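4. Recusal motions and their outcomes

4.1 Case selection

We drew the cases for this section from the written orders of appellate courts in states where judges stand for election. An order was included if a party had asked a named member of the court to step aside, if the ground given was money spent in that judge's campaign, and if the court or the judge answered in writing. Motions withdrawn before an answer were dropped. The search returned 200 motions. Of these, 121 concerned a civil appeal with a corporate party on at least one side, and those are the ones we report on here. Criminal appeals and attorney discipline cases raise different questions and are left to Section 6.

Each order was read twice by different coders, who did not see each other's sheets. They recorded who made the spending, whether it went to the judge's own campaign or to an outside group, how long before the appeal it took place, and who decided the motion. Where the two sheets differed, a third reader settled the point.

4.2 Who decides

In most of the courts we studied, the first decision belongs to the judge named in the motion. Some courts allow the full bench to review a refusal. Others treat the refusal as final. This difference matters more than the wording of the disqualification rule itself, which is close to the same everywhere. Judges who knew that their colleagues could review the decision wrote longer orders and were more likely to address the spending directly. Judges whose decision was final often answered in a single line.

The judge stepped aside in 28 of the 121 cases. In only 2 of those did the order name the spending as the reason. The rest gave no reason at all or cited something else, such as stock held by a family member. We therefore cannot say how many of these withdrawals were caused by the motion.

4.3 Direct and indirect spending

Parties who pointed to a direct gift had an easier record to build. The amount, the date and the donor appear in a public filing. Parties who pointed to an outside group had to show two things: that the group spent money to help the judge, and that the opposing party paid for that spending. The second was usually where the motion failed. Groups that work on many races at once pool their income, and a court can find that no given dollar reached a given contest.

The appeal in Bisht shows the problem. The defendant, a maker of household appliances, had given to a trade group over several election cycles. The group had supported one member of the court. The plaintiffs asked for the group's internal budgets and were refused, then lost the recusal motion for lack of the proof those budgets might have held. Juretti followed the same path, although there the court allowed a short period of discovery before ruling. In Plandach the link was conceded, and the only dispute was whether the sum was large enough to matter.

Subject matter did not predict the result. Product liability appeals made up the largest group, followed by insurance coverage and wage claims. A smaller set involved newer questions about automated equipment in homes and workplaces (Figure 3), where there is little settled law and the parties have more reason to care who sits on the panel.

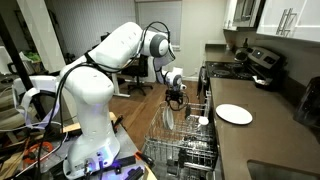
Figure 3. Robotic arm with its gripper at a plate in the upper rack of a dishwasher.

4.4 Timing

Late motions did poorly. Courts expect a party to object once it knows, or could have known, of the ground for objection. In Flerkasov the motion was filed in April, after argument, and was denied as untimely with no discussion of the merits. The moving party replied that the group's annual report had been published only after the argument date. The court did not address that reply.

We coded a motion as late if it was filed after the case had been argued. This is a simple measure and it misses some disputes over when a party first learned of the spending. Section 5 returns to the point using the filing dates of the disclosure reports.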